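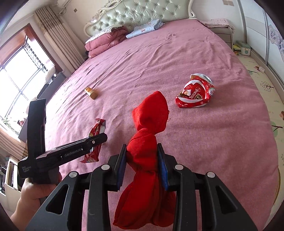

Posard Equipment Support
Ticket 262: Left and right fingers close unevenly on hand-held gripper pair
Opened by: Pasaribu site
Handled by: Wanda Haddad, Mendside service desk
Opened: April 29, 2021
Status: Closed, with follow-up in June

Reported problem

The site reports that one of its two hand-held grippers no longer closes evenly. When the handle is squeezed, the left finger arrives at the center line ahead of the right finger. Soft cloth is held without difficulty. Thin packets turn in the grip when they are lifted by the upper edge, and the recorded opening width does not return to zero when the fingers are fully closed. The second gripper of the pair is not affected.

The site had already restarted the unit and repeated the zero setting before opening this ticket. Neither step changed the result.

Initial response from the service desk

The operator was asked to stop using the affected unit for recorded work until the checks below were complete. The operator was also asked to leave the pivot screws alone at this stage. An adjustment made before the pads have been inspected will usually hide the cause of the fault.

Check 1. Finger pads

Remove any lint or sugar from the ribbed face of both pads with a dry brush. Press each pad along its full length and confirm that it does not lift at the tip.
Result: The right pad lifted at the tip. Lint was found behind it. The pad was removed, the seat was cleaned, and a new pad was fitted. The adhesive was left to set for 30 minutes under light pressure.

Check 2. Linkage

With the unit switched off, open and close the jaws slowly and feel for drag on each side in turn.
Result: Slight drag on the right side. One pivot was found to be overtightened. It was backed off until both arms moved with the same effort. No parts were replaced.

Check 3. Zero setting

Close the jaws with nothing between them, hold for five seconds, and store the zero position. Open fully and repeat.
Result: Zero was stored and held through repeated closings.

Check 4. Grip test on household items

The test is to be carried out on a bed or other soft surface, using both fabric and packaged goods. Fabric alone is not a sufficient test, as it fills the gap between the pads and conceals uneven closing. Glossy wrappers such as candy packets give a clearer result. The operator should grip more than one thickness, hold steady, and watch for any turning of the item. 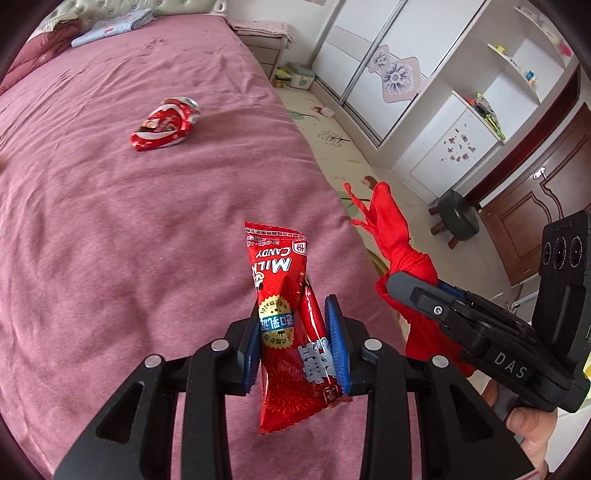
Nukard: We had the same fault on our pair and replaced the pad twice before anyone looked at the pivot. Could the procedure state how tight the pivot should be? Our technicians work from feel, and they do not agree with one another.

Response from the service desk

The comment is accepted. The present wording relies on the judgment of the technician, and no torque value has been approved for this joint. Until one is issued, the pivot should be tightened only until side play disappears and then checked against the opposite arm. If the jaws do not open freely when the handle is released, the pivot is too tight.

Sites should also record the number of closing cycles at each pad change. The affected unit had passed 2,000 cycles on its original pads, and the service desk would like to compare that figure with other sites before setting an interval.

Closing notes

The site has confirmed that the opening width returns to zero and that the unit is back in service. Recordings made with the unit while the fault was present should be marked as suspect on the opening-width channel. Position data does not need to be marked.

The old pad is to be returned to Mendside in a sealed bag with the ticket number written on the outside. A second inspection of the right pivot is scheduled for June. The ticket may be reopened by replying to it before that inspection.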